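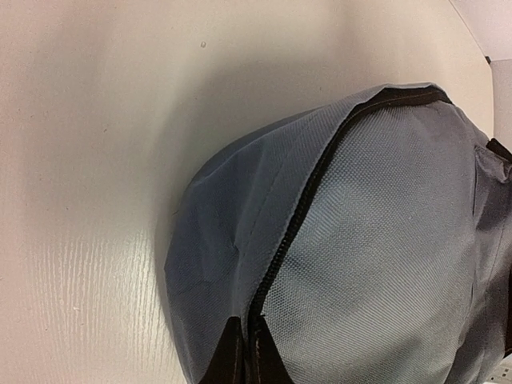 Section 6. Running the Bag-Handling Demonstration on an Open Day

The bag-handling demonstration is the standard program for visitors to a Trelov cell and should be the first one learned by any host site. It uses a soft item that visitors know from daily life, and it can be followed from behind the barrier without technical knowledge. The wrist camera view is shown to visitors on the hall monitor throughout. For a gray fabric bag with a black zipper on a pale table, the dark line of the zipper stands out clearly against the fabric, and the operator can use it as a landmark when explaining to visitors how the bag is turned. A site that substitutes its own bag should choose one with a similar contrast between zipper and panels.

This section applies to cells supplied by Nasmont under the Trelov name, with software from the April release or later. It does not replace the site risk assessment. Where the two differ, the stricter requirement applies.

6.1 Staffing and duties

Two trained persons are required whenever the arm is powered and visitors are in the hall.

The operator runs the program, holds the enabling device, and remains at the control desk. The operator does not answer questions from visitors while the arm is moving.

The host speaks to the visitors, watches the barrier, and gives the operator a raised hand when the group is in place. The host may stop the arm at any time by means of the barrier stop button and does not need the operator's agreement to do so.

If either person leaves the hall, the arm must be parked and the drive key removed.

6.2 Preparing the hall

Complete these steps before the doors are opened.

1. Set the visitor barrier at the outer floor line. Confirm that no part of the barrier can be reached by the arm at full extension.

2. Wipe the table surface with a dry cloth. Remove crumbs, tape, and pen marks. Dark marks on a pale table may be picked up by the edge finder.

3. Switch on the overhead lights and leave them on for the whole of the open day. Close any blind that lets direct sun onto the table.

4. Turn the hall monitor so that it can be read from both ends of the barrier.

5. Press each stop button in turn and confirm that the drive light goes out. Reset after each test. Enter the result in the day sheet.

6. Place the spare bag and the cleaning cloth on the shelf under the control desk. Do not store them on the table.

CAUTION: The barrier marks a distance. It will not hold back a crowd. If visitors lean over it, pause the program and ask them to step back before you continue.

6.3 Preparing the bag

1. Check the bag for loose threads, torn seams, and damaged zipper teeth. Do not use a bag with a torn seam.

2. Empty every pocket. Coins and keys left from an earlier session can fall out during a lift.

3. Insert the foam filler supplied with the kit. The bag should keep its shape when set down but should still give under light hand pressure.

4. Close the zipper completely. An open zipper may catch on the finger pads.

5. Tuck any loose strap under the bag or secure it with the elastic band from the kit.

6. Lay the bag on its back in the start zone with the top edge toward the rear of the table.

NOTE: Small creases in the side panel are normal and do not affect the program. If the bag has been packed flat for a long time, let it rest with the filler inside before the first run.

NOTE: Glossy fabric reflects the overhead lights and may leave bright patches in the camera view. If the edge finder reports a low score, rotate the bag slightly and try again before changing any setting.

6.4 Starting the program

1. Turn the drive key to ON and wait for the steady green light.

2. On the control desk, open the Demonstration menu and select program 216.

3. Set the speed to 100. On this menu the value is given in millimeters per second. Higher values are locked while the visitor profile is active and must not be unlocked on an open day.

4. Press HOME. The arm moves to the viewing position above the table.

5. Check the wrist camera view on the control desk. The zipper should be visible over most of its length. It is not necessary for the whole bag to be in view.

6. Press FIND. The program marks the edges of the bag and shows a score.

7. If the score is accepted, wait for the host's signal and press RUN.

8. Keep one hand on the enabling device until the arm has returned to the viewing position.

One full run consists of the approach, the grasp, a short lift, a turn, and the return of the bag to the table. The arm then waits for the next command and does not repeat on its own.

CAUTION: Do not reach into the cell to straighten the bag while the green light is steady. Press PAUSE, wait for the amber light, and then use the long-handled tool. If the bag must be moved by hand, remove the drive key first.

6.5 Speaking to visitors

The host may use the text below or a local version approved by the site manager. Speak before the arm moves and again after it stops. Visitors tend not to listen while it is in motion.

"Welcome to the Trelov cell. In a moment the arm will pick up a bag from the table. A hard box is easy for a robot because it keeps the same shape. A bag folds and slides, so the arm has to check where it is each time. The screen shows the view from a small camera at the arm's wrist. Please stay behind the barrier and keep bags and coats on your side of it."

After the run, invite questions. The following points come up often and should be answered in the same way by all hosts.

Speed. Visitors frequently remark that the arm is slow. State that the visitor profile limits the speed and that the same cell moves faster in normal service. Do not offer to show this.

Failed grasps. The arm will sometimes miss the bag or let it slip. Tell visitors that this can happen with soft items and that the operator will start again. Do not describe a failed grasp as part of the program.

Recording. If the site stores camera footage, say so and point to the notice at the entrance. If it does not, say that the view is live only.

Jobs and prices. Refer these questions to the information desk.

Visitors' own bags must not be placed in the cell, even on request. They have not been checked, and the site may be held responsible for damage to the contents.

6.6 Messages during the demonstration

161 EDGE SCORE LOW
The edge finder cannot separate the bag from the table with enough confidence. Press PAUSE. Check that the lights are on and that no sun falls on the table. Clear any dark marks from the surface. Turn the bag slightly, following the caution in 6.4, and press FIND again. If the message returns three times, change to the spare bag.

GRIP LOST
The finger pads have closed without holding the bag, or the bag has slipped during the lift. The arm stops by itself. Confirm that the bag is lying within the table area, then press HOME and start again from step 6.

BARRIER OPEN
A barrier contact has been broken. The drive is off. The host must close the barrier and confirm that all visitors are outside it before the operator resets the drive.

Any message not listed here should be written in the day sheet. Park the arm and consult Section 9 before the next group is admitted.

6.7 Breaks and closing

The operator and host should change places or be relieved at regular intervals. Between groups, leave the arm in the parked position with the drive key removed, even if the hall appears to be clear.

At the end of the open day:

1. Select PARK and wait until the arm has stopped.

2. Turn the drive key to OFF and remove it.

3. Take the filler out of the bag and inspect the seams and zipper.

4. Wipe the finger pads with the dry cloth. Do not use solvent.

5. Complete the day sheet, including the number of runs and any messages shown.

6. Return the kit to its case and lock the hall.

Day sheets are kept at the site with the cell logbook. Sites in the Irport district send a copy to the Negussie training office, which also supplies replacement bags, filler, and elastic bands.

Section 6 last revised May 10, 2022. Continue to Section 7 for the use of the cell with school groups.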